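How to plan your charging stops before a long EV drive

Quick one, packing tonight. Did this for the Judville run in September and it saved us a lot of hassel.

1. Get your real range. Not the dash number. Charge up, drive a normal highway stretch, note the percent used. Cold or rain, take off up to 40 percent.

2. Mark your stops. We had 500 miles to cover, so four stops. Never plan to roll in under 15 percent.

3. Pick a backup for every stop. Same exit if you can. Chargers go down, lines happen. Write both on paper – phone signal past Sovby is junk.

4. Check the plug type. Adapter in the car, not in the garage. Ask me how I know.

5. Set up the apps at home. Card added, logged in, tested once. Doing it at 6 a.m. in a parking lot is no fun.

6. Precondition on the way. Put the charger in the car's nav as the destination so the battery warms up. Makes a big diference in winter.

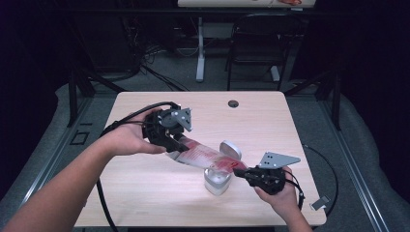
Maribeth Lacson

7. Unplug at 80. The last bit crawls. Two short stops beat one long one, nearly always.

Tires too – check pressure cold, the morning you leave. Roof box costs you range, so leave it off if the bags fit inside.

Hotel with a charger? Call and ask if it works. Monday nights were easy for us, weekends full.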